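Home | News | Kitchen Notes | Events | Join | Contact

Looking after a bamboo chopping board

The Druvoden kitchen has been open to members for three years now, and the question we get most often at the desk is what to do about chopping boards. People bring them in to ask whether they can be saved, or they borrow one of ours and want to know how to leave it. Toàn Đặng, who runs the Thursday cooking group, and Teodoro Galang, who looks after the equipment cupboard, have put together these notes. They cover bamboo boards only. We will do plastic and end-grain boards another time if there is interest.

What bamboo is like to use

Bamboo boards are made from narrow strips glued side by side. The surface is harder than most wooden boards people have at home, and it takes up less water. That makes it a good everyday board. It is also a little harder on knife edges, so expect to use the steel more often if you chop on bamboo every day.

It is a grass, strictly speaking, but everything below about oil and water is the same as you would do for wood. The weak point is the glue between the strips. Soaking and heat will open the joints, and once a joint has opened the board cannot really be put right at home. You can sand it and oil it, but the gap stays and food gets into it.

Many of these boards have a groove running round the edge to catch juice. It is useful for meat, tomatoes and ripe fruit. It also holds dirty water after washing, and it is the part that most people miss with the cloth. If a board smells and you have cleaned the flat, look in the groove.
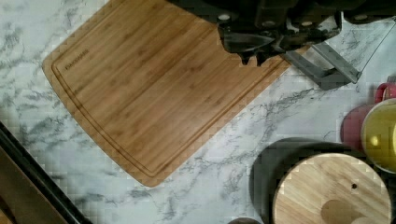

Everyday washing

Wash the board soon after use. Hot water from the tap, a little washing-up liquid and the soft side of a sponge are enough for vegetables and bread. Wash both faces, even if you only used one. A board that is wetted on one side only can bow, and then it rocks on the worktop.

Run the corner of the sponge along the groove, all the way round, and rinse it the same way. An old soft toothbrush is better than a sponge if something has dried in there. Do not use a knife tip or a metal scourer. The scratches will hold more dirt than you took out.

Never leave the board in the sink under other washing up. Never put it in the dishwasher. We have lost two of our own boards that way and would like to keep the rest.

Dry it with a tea towel and then stand it on its edge with air on both sides. On our shelves there is a rack for this, to the left of the kettle. At home, leaning it against the tiles is fine as long as the back is not flat against the wall. If you lay a damp board down on a smooth worktop, the water underneath has nowhere to go, and you can come back to a board with a dark patch on the underside.

After raw meat or fish

Please keep one board for raw meat and fish and another for everything else. In the Druvoden kitchen the raw meat boards are the red plastic ones and the bamboo boards are not to be used for it at all. At home it is up to you, but if you do cut meat on bamboo, wash it straight away with hot soapy water, rinse it well and let it dry fully before it goes back in the cupboard.

Wash the worktop as well. Juice that gets over the edge of the groove will run under the board, so lift it and wipe beneath.

Smells and stains

Onion and garlic are the usual complaints. Sprinkle coarse salt over the board, rub it in with half a lemon, cut side down, and leave it for a few minutes. Then rinse and dry as normal. Bicarbonate of soda mixed to a paste with a little water also works, and Teodoro prefers it for fish. Use one or the other. Mixing them makes a lot of fizz and not much else.

Beetroot and turmeric will stain. The lemon and salt will lift some of the colour, and the rest fades over several weeks. A stain does no harm, so you can leave it alone if it does not bother you.

Small black spots are a different matter, as they are usually mould. If they are on the surface, a light sanding will often remove them. If they run down into a joint, replace the board.

Oiling

A bamboo board needs oil when water stops beading on the surface or when the colour starts to look pale and chalky. In a busy kitchen that might be every month. In most homes it will be less often. A new board usually benefits from a coat before first use.

Use a food-safe mineral oil sold for chopping boards. We keep a tin of Prallen board oil in the equipment cupboard and members can use it on their own boards for a small contribution to the pot. Do not use olive oil, sunflower oil or any other cooking oil. They go sticky and then rancid, and getting that out again is a long job.

How we do it:

1. Wash the board and let it dry overnight. Oil will not go into damp bamboo.

2. Put down newspaper or an old towel. Oil can mark some stone worktops, so do not work directly on the surface.

3. Pour a little oil in the middle and spread it with a clean cotton rag, working along the grain.

4. Fold the rag to a point and go round the groove, then do the edges and corners. The edges take up more than the face.

5. Turn the board over and do the other side.

6. Stand it up and leave it for at least 20 minutes. Overnight is better.

7. Wipe off anything still sitting on the surface. The groove tends to hold a small pool, so check it.

Lay the oily rag out flat to dry outdoors before it goes in the bin. This matters less with mineral oil than with linseed, but we ask everyone to do it whichever oil they have used, so that there is one rule for the building.

Some people follow the oil with a wax. Toàn does this on the boards he uses for bread, and they do look smarter for it. It is not essential.

Sanding a rough board

If the surface feels furry or has a lot of knife marks, you can sand it. Start with a medium paper and finish with a fine one. Sand along the strips, never across them. Keep the pressure even, or you will make a dip in the middle and the board will not cut cleanly through spring onions and herbs.

Leave the groove until last. Wrap the fine paper round a pencil and run it along the channel, taking it steadily at the corners. If the maker's name is marked on the board, heavy sanding will thin it or take it off. That makes no difference to how the board works, but some people mind, so go lightly there.

Wipe off all the dust, wash and dry the board, and then oil it twice, with a day between coats. A freshly sanded board takes up a good deal of oil.

Stopping it sliding

A board that slides is more dangerous than a blunt knife, and polished stone and laminate worktops are the worst for it. Put a damp cloth flat underneath, folded once. A square of rubber shelf liner does the same and can go through the wash. If your board has a groove on one side only, use the flat side for dough and bread and put the grooved side up for anything wet.

Take the cloth away when you have finished - a damp cloth left under a board overnight undoes all of the above.

When to replace it

Replace the board if a joint has opened, if it has a crack you can catch a fingernail in, if mould has gone below the surface, or if it has bowed so far that it rocks. A slightly bowed board can sometimes be brought back by laying it hollow side down on a damp towel for a few hours and then drying it upright. It works about half the time in Teodoro's experience.

Old boards need not be thrown away. They make good trivets and seed-tray stands, and the groove is handy under a leaky teapot.

Board afternoon in April

We are holding a board afternoon in April in the Druvoden kitchen, on a Thursday, after the cooking group has cleared up. Bring a clean, dry board and we will help you sand and oil it. Paper, rags and oil are provided. Please wear something that you do not mind getting dusty. There is space for 20 people and the list is at the desk. If you cannot get to the desk, ring and leave your name on extension 83.

If you have sandpaper or cotton rags to spare, old T-shirts and pillowcases are ideal. Please leave them in the box by the equipment cupboard. We do not need any more tea towels.

Druvoden Members' Kitchen | Enquiries at the desk or extension 83 | © Druvoden Newsletter | Back to top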